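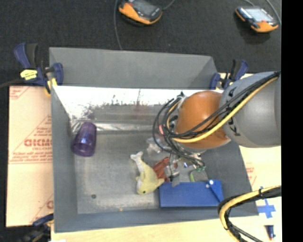
*Mixed items in the gray bin, arm over the right half.*

# Bin picking at the bench: software tips we keep coming back to

Theda Meinecke started this page as a sticky note on her monitor, and it has grown a good deal since then (she still has the note, I think). It's for anybody in the workshop who writes or tunes the software side of bin picking: the camera code, the planner, the little scripts that hold it all together. Add to it when you learn something, and please sign your tip so we know who to pester!

## Seeing what's in the bin

**Give the shiny parts their own mask.** Bare metal on a bin wall is a terrible thing for a depth camera. You get a bright band with holes in it, and the segmenter happily fills the holes with objects that don't exist. We draw a mask for the walls by hand, once per bin, and save it next to the calibration file. Crinkled silver strips along the bottom of a wall need it too. Povilas tried to do it with a brightness threshold for most of April and went back to the hand-drawn mask in the end.

**Treat clear and see-through things as a separate class.** A translucent cup on its side will give you depth from the floor behind it as often as from the cup. Crumpled clear plastic is worse. In Guveo we run the color image first, find the outline, and only then ask for depth along the rim. If the rim gives fewer than 30 good points, skip the item and come back after the next pick.

**Plush toys lie about their size.** Take the middle of the body for your grasp point and leave fins and tails out of it. Ekene Okafor has a small function for this in the shared tools folder, with a friendly comment at the top that is worth reading before you change anything.

**Keep the arm out of your own picture.** If you have to take a frame while the wrist is over the pile, subtract the arm model first, and pad it generously on the side where the cables loop. The model knows about the links but it has never heard of cables. I use 39 millimeters of padding and sleep well.

## Planning the move

**Put the cables in the planner.** A fat capsule shape attached to the wrist link does nicely, and it costs you next to nothing in planning time. Then limit the last joint so the planner can't pick the long way round and wind everything up. Miklós Antal keeps the capsule settings in Wistus, one set for each wrist.

**Model the clamps as well as the bin.** It's such an easy thing to forget! The bin goes into the collision scene with lovely neat walls, and the clamps holding its corners get left out entirely. A plain box around each one is plenty. When you move a clamp, move its box, and do it before you have your coffee.

**Go for the top of the heap, mostly.** Our scoring takes height first, then free space for the fingers. Flat things lying close to a wall should lose points, as a finger has to fit between the item and the wall and there often isn't room. Try 8 candidate grasps per frame. More than that only made the log longer.

**Re-plan from a fresh frame after each pick.** Things roll, things slump, and the nice pose you found a moment ago belongs to a different pile.

## Keeping the tooling tidy

- Tape a cross on the table beside the bin and use it as a quick check point. Blue tape on a pale board is easy for the detector to find. If the cross has shifted by more than 2 millimeters in the camera's view, recalibrate and don't argue with it.
- Mask out the table covering too, particularly if it has printing on it. Big red letters look very much like objects to a segmenter trained on packaging.
- Save the rejected grasps with the accepted ones. Kyriaki Alexiou found our worst planner bug in the rejects.
- Name runs by what changed ("new-wall-mask"), never by "test" or "final".
- Xia and Urix both write their logs in local time, the planner doesn't, so check which one you're reading before you line up two files.

If the segmenter starts seeing a small "object" on an open patch of floor, look at the bin before you look at the code. Scuffs and specks build up, and a damp cloth has fixed more false detections for me than any filter. For spots that won't wipe off, add them to the wall mask file and bump the version number in the first line.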